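Rerercombe Hall hire: lamps & lighting FAQ 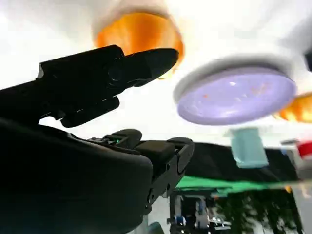 Are the orange lamps on all day?
Yes, from 9 till close. Switch by the door, left one.

Can we have them dimmer?
No dimmer sorry. Ceiling lights can go off seperately though, just ask.

Bulb gone?
Tell Gunhild Eskildsen. Dont change it yourself, ladder is locked up.

Can we hang things from the lamps?
No. Hooks on the back wall, 20 of them.

Last switch off?
17:00 in January, later rest of year. Check the board.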